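Search this site Go
Print this page | E-mail this to a friend

Open day at Wena, Kerkdale: I drove a robot (badly) and had a great Sunday

I'd been meaning to get to one of the Wena open days for ages, and every year I managed to miss it. This time I put it on the fridge, got up early, and was in the parking lot in Kerkdale well before the doors opened at ten, drinking coffee from a thermos with a bunch of other people who were pretending they hadn't also shown up too early.

If you don't know the place, Wena has two floors of a former carpet warehouse on the edge of town. Downstairs is the machine hall, upstairs are the offices and what they call the teaching floor. Their whole thing is getting robots to do a job by having a person do it first, either by grabbing the arm and moving it, or by steering it from somewhere else with a pair of handles. I'm a hobbyist with a small arm at home that mostly knocks over my pencil cup, so this was basically Disneyland for me.

You get a paper wristband at the door with a color for your tour group. I was yellow. Yellow turned out to be the slow group, with a lot of kids and a lot of questions, and I wouldn't have swapped it for anything!

We started in the machine hall with what the staff call hand teaching. They had a row of arms bolted to workbenches, and at each one you could press a button near the wrist, the joints would go slack, and you could just push the arm around like a desk lamp. The job was to pick up a plastic cup and put it on a shelf. You move it, it remembers, you let go, and it plays the whole thing back. The first time mine played back I laughed out loud, as it had copied every bit of my dithering. I had stopped halfway to scratch my nose, and so the robot stopped halfway, hung there for a second, and then carried on.

Our guide (very patient, bad knee, sat down whenever she could) explained that this is fine for one cup in one place and pretty useless once you move the cup. She slid it a hand's width to the left and sure enough the arm closed on nothing at all and proudly placed nothing on the shelf. The kids wanted that one again. We saw it four times.

What they do about it is collect a lot of tries. The same job, over and over, with the cup here, the cup there, a different cup, a different person doing it. She said that for the shelf job they'd recorded 600 tries, and it only started to look decent somewhere in the middle of that pile. I asked whether the bad tries get thrown out. Some do, some don't. If the person messes up and then fixes it, they like to keep that, so the robot sees what fixing it looks like. That made me feel a whole lot better about my own recordings at home.

Lunch was a hot dog from a van run by Pappas, the diner across the road, and I'd like to go on record that the onions were excellent. The line was long, though. If you go next year, eat early or bring a sandwich.

Then upstairs, which was the part I'd really come for. The teaching floor is quieter, carpeted, with the blinds halfway down, and there are six driving stations. You sit in an office chair, you get a handle for each hand, and you look at a screen. Three of the stations were hooked up to real arms in the next room, behind glass. The other three ran on a simulator called Trorkia, where the room and the furniture and everything in it are made up by the computer. Beginners start in Trorkia, for reasons that became clear to me within a minute of sitting down.

The simulated rooms are all living rooms and kitchens and dining corners, and the software deals you a new one each time you reset. Different walls, different floor, the furniture shuffled. A man at the next station got three kitchens in a row and was starting to take it personally. I was quite happy with mine.

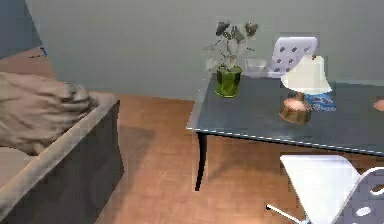 My hands were the problem. The handles are light, and they're touchy, and there's no feel coming back through them at all, so you don't know you've touched a thing until you see it slide. I kept reaching too far. Depth is so hard on a flat screen! You think you're right over something and you're nowhere near it. The staff member helping at our stations told me to watch the shadows on the surface instead of the object, and that was the best tip of the day. After that I could at least come down in the right neighborhood.

My other bad habit was rushing. When you drive a thing by remote you feel slow, terribly slow, so you try to make up for it, and that's when you clip stuff. The regular operators upstairs don't rush. We watched one of them work one of the real arms through the glass, folding a dish towel, and it was like watching somebody ice a cake. Small moves, a pause, small moves. She rested her elbows on the pads the entire time, too. I'd been holding mine up in the air like a conductor, and my shoulders told me all about it on Monday.

Everybody in the group got 11 minutes in the seat, and there was a scoreboard, because of course there was. The score is out of 100 and it takes in whether you finished the job, how smooth you were, and how many things you bumped. The high score among the visitors when I sat down was 74, held by a girl who couldn't have been older than twelve. I won't be publishing mine. Let's say that hers was in no danger.

After the driving there was a short talk with coffee in the big meeting room, and I took some notes, so for anybody who's into this:

They switch between the two ways of teaching depending on the job. Hand teaching is quick to set up and gives you nice natural movement, but your own arms and body keep getting in the way of the cameras, and moving two arms by hand at once is a real struggle for one person. Driving by remote keeps you out of the picture and lets you use both arms, but it takes practice before the recordings are worth much. New operators get two weeks of practice before anything they do goes in the pile.

The simulator doesn't replace the real rooms. It's cheap to reset (one key, and the spilled stuff is back where it was — I want this for my house) and you can change the walls and the lighting as often as you like. But cloth and liquids and anything squishy still behave a bit off in there, so towels and sponges get done on the real arms.

Somebody asked what kind of person makes a good operator and the answer was people who play an instrument, people who sew, and, for some reason, a former forklift driver who is apparently the best they've ever had. Gamers are fast to pick it up but want to go too quickly. I felt seen, and I don't even play that much.

There was also a question about whether they'd ever sell the handles as a kit. Not at the moment. There was an audible groan. I may have been part of the groan.

A few practical bits if you're thinking of going. Parking is free but the lot fills up by late morning, and then you're on the verge by the canal, which was muddy. The stairs are steep and the elevator is around the back, so ask at the desk and they'll walk you to it. The machine hall is loud when the compressor kicks in, and a couple of the littler kids didn't like it. They hand out foam earplugs but you have to ask. No bags on the teaching floor, there are lockers, bring a coin. You can take photos pretty much everywhere except one corner downstairs that's curtained off, and yes, we all tried to see around the curtain.

The gift table was a bit thin. Stickers, pens, a mug. I bought the mug. It has a little gripper printed on it and it's already been through the dishwasher a few times with no harm done.

Since I got home I've redone the setup for my own arm. I moved the camera lower, I put a lamp off to one side so that I get a decent shadow to steer by, and I've screwed a folded towel to the bench as an elbow rest. I've recorded a couple of evenings' worth of putting a pencil in the cup, slowly, with the cup in different spots. The cup still goes over now and then, but a good deal less than it did in January, and I've stopped cleaning up the tries where I drop the pencil and go back for it.

I asked at the desk about next year and they're thinking of doing a whole weekend, with longer turns in the seats that you can book ahead. If that happens I'll post it here as soon as I hear. And if you were in the yellow group and you're the one who walked off with a gray umbrella from the lockers, I've got yours, it's nicer than mine, and I'm willing to swap back.

Contact | Copyright, all rights reserved | Back to top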